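**Porkeck laptop and PC scheme runs short of parts as requests hit 716**

May 4, 2020

The home computer scheme run out of the old bus depot in Porkeck has now had 716 requests from families and is asking anyone with a desktop PC in the loft to get in touch. Laptops went first. Towers are what's left, and not enough of them.

Requests opened when the schools shut. Two hundred machines was the target then. That number went past in the first fortnight and the list has kept growing, mostly from the Hellau side of the river, where a lot of households are sharing one phone between three or four children.

"We thought 200 was ambitious," said Jouko Turunen, who runs the scheme. "Then the phone started at seven in the morning and didnt stop. People are very polite about it, that's what gets me. They ring up to ask if they're still on the list and then they say sorry for ringing."

Machines given out so far: 47 last week alone, the best week yet. Deliveries go to the doorstep, ring and step back, no signature needed. Families keep the computer. No need to return it when term starts again.
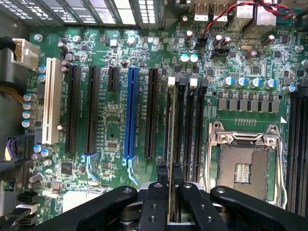
*A computer motherboard, with a power connector plugged in at the left.*

What they want most: desktop towers, any make, up to ten years old or so. Memory. Hard drives, working. Power leads, the ordinary kettle sort, because people hand over a computer and keep the lead without thinking. Flat screens too. No big old glass monitors please, there is nowhere to put them and the tip is still shut.

Not wanted at present: printers, fax machines, loose keyboards with keys missing. Turunen says there are enough mice to last until Christmas.

Data is the question everyone asks. All drives are wiped before anything else happens, and donors who would sooner keep theirs can take it out first and hand over the rest. The scheme will fit another. If you're not sure how to take it out, say so when you ring and they'll do it and give it back to you in an envelope.

The broadband side is slower. Plenty of the homes on the list have no line at all. Usman, the phone and internet firm on Station Road, has put up 200 prepaid data cards, each good until the end of June, and says it will look at more after that. Turunen called it "a big help, but June is not far off". The town council was asked weather it would pay for further cards and said the matter would go to its next meeting, held by video link.

Eda primary has taken another route. Teachers there are printing work packs and leaving them in a crate by the gate, mornings only. Head's office says two thirds of packs come back filled in. The school still has children waiting for a computer and would like to stop using the crate before the summer, partly for the printing bill.

One Hellau mother of three, who asked not to be named, got a desktop from the scheme ten days ago. Before that her eldest was doing maths on her phone, after she got home from her shift. "So he was starting at eight at night. He was shattered, I was shattered. Now they've got a rota stuck on the wall. There's rows about the rota but they're getting the work done."

Older pupils are at the front of the queue, then homes with more than one child of school age. Adults on evening courses are being asked to wait. That has caused some grumbling and Turunen accepts it. "I've had two letters. Fair enough. I'd write a letter."
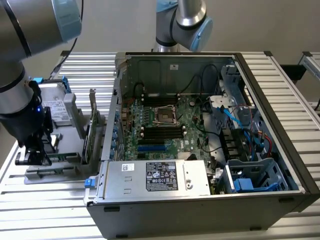
*An open Dell tower on its side, side panel off.*

Drop-off is at the depot's side door, Mill Lane end, between ten and two. Stay in the car until the one in front has gone. Boot open, someone lifts it out. If you can't carry a machine or have no car there is a collection round for Porkeck and Eda, and one for Hellau starting once a second van is insured. Put your name, street and what it is on a bit of paper and tape it to the case. Tell them if it's broken, and how. A dead computer can still be good for parts.

Money also welcome, mainly for screens, which are the dearest thing to buy in. A second-hand one has nearly doubled in price since March. Cash can't be taken at the door at the moment. Cheques or bank transfer, details from the number on the poster in the post office window and on the back page of this weeks paper.

Families needing a machine should ask their school first, as schools pass the names on in batches. Those with children not at a local school can ring direct. Lines open ten til four. Leave a message if it's engaged, they are all being called back, though it may take a few days.

The depot itself is only on loan. The bus firm wants it back when the full timetable returns, no date for that yet, and the scheme is looking for a dry ground floor room with parking outside. Anyone with one going spare, same number.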